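Foam along the table edge, good or dumb idea?

mossyfork
Posted May 5, 2018
ok so small kitchen, one wood table, it's the counter AND where we eat. Stuff keeps ending up on the floor. Lost two plates since March. Thinking of putting walls on the long sides so things stop sliding off. Anybody done this? Dont want to drill, its my grandmother's table.

tallpaul361
Get a bigger table lol

Ratico
Not helpful paul. I'd do wood trim and a couple clamps. Foam looks cheap and soaks up crumbs.

bent_spoon
Did foam on mine, white, both sides. Cost me 9 bucks total. Love it. No drilling, comes off when company's over.

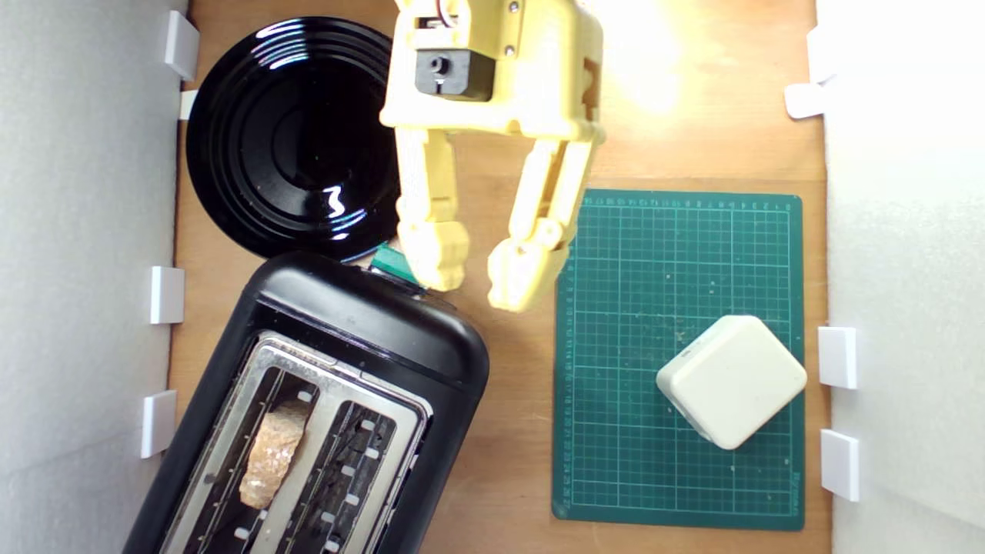
Breakfast stuff is what I'd worry about first, toaster mostly, that's what walks on mine when somebody yanks the lever. Left side got the most thought. I've got the black plate sitting right up by the wall there with the toaster next to it, and the little white plastic clips run along the inside so the foam stays put. Cutting mat lives by the right wall. Don't cheap out on clips, I tried tape first and it peeled in a week.

Ratico
foam next to a toaster??? no. that's how you get a melted wall and a stink for a month

bent_spoon
I pull it to the middle before I plug it in. Fair point tho, should have said that.

mossyfork
what clips? and does it leave marks on the wood

bent_spoon
Bag of 100 from Lodbridge, generic. No marks so far, mine's an old beat up top so maybe I wouldn't notice. Try one on the underside first if its grandma's.

Crisóforo Salinas
Going with Ratico on this one. Had foam on a workbench, it gets grubby fast and you can't really scrub it. Trim with felt under it. Took me an afternoon.

tallpaul361
ok serious answer, a tray. Big one with a lip. Baumgartner has them, you lift teh whole mess off when it's dinner

mossyfork
tray might work for the plates. toaster's too heavy for a tray I think. Gonna try foam on one side only and keep the toaster at the other end, will report back

Ratico
keep it well away from the foam. please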